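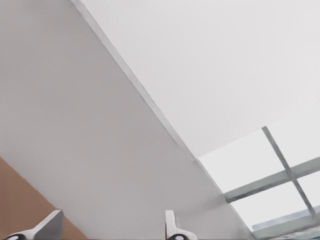
Ceiling beam from below, hall B, Skernetby sports center

Indoor cricket: does a ball off the ceiling beam still count as a catch?

Asked by Arif Bepari, 31/08/2026

We play in a winter league in a hall that was plainly designed by someone who had only heard of volleyball. There's a wide beam across the ceiling and anything hit in the air with a bit of feeling goes into it.

Last match I was on 70, needing 5 off the last over (first time I've been past 9 since March, so you'll understand I remember it well). I went up and over, the ball smacked the beam, came down at a completely different angle and landed in the hands of their keeper, Jianguo Jia, who was mostly protecting his face. Umpire gave me out. We lost by 3.

Our league rules are two pages long and one of those is about parking. They say "normal rules apply." Was I out? And should the hit have been worth anything? I've been told yes, no, and "let it go, Arif."

3 answers

Vangelis Vasilakis
Depends whose normal rules. Outdoors the question doesn't come up much, what with the sky. Indoor leagues mostly write their own version, and I've played under both. In the Clekent league you could be caught off the roof or the side nets, and everyone knew it, so you learned to keep the ball down or you learned to enjoy sitting. The next league I joined called it dead ball the second it touched anything overhead, no runs, no wicket, bowl it again.

If your two pages don't mention the ceiling, the umpire has to pick one, and he picked. You're out. What I'd do is ask the captains to agree on it at the toss and have somebody write it on the scoresheet. Do the same for lights, basketball hoops and the curtain if you have one. Ask whether a roof hit scores too, and get that written down separately or you'll be back here next month.

Comment from Arif Bepari: We do have a curtain. I hadn't even thought about the curtain.

Ruoxi Dai
Out. Hit it along the floor.

Jianguo Peng
I umpire for the Duan Cup, also indoors, and I go with dead ball if the captains haven't said anything beforehand. Vangelis is right that it varies. My own reasoning is that a ball off a beam goes wherever it likes, and giving a bowler credit for that feels generous. But if your umpire had already given a catch off the beam earlier in the same match he was stuck with it, so check the book. Was there one?

Either way you can't get the result changed now. I've seen people try with less to complain about.

Comment from Arif Bepari: There was one. I took it.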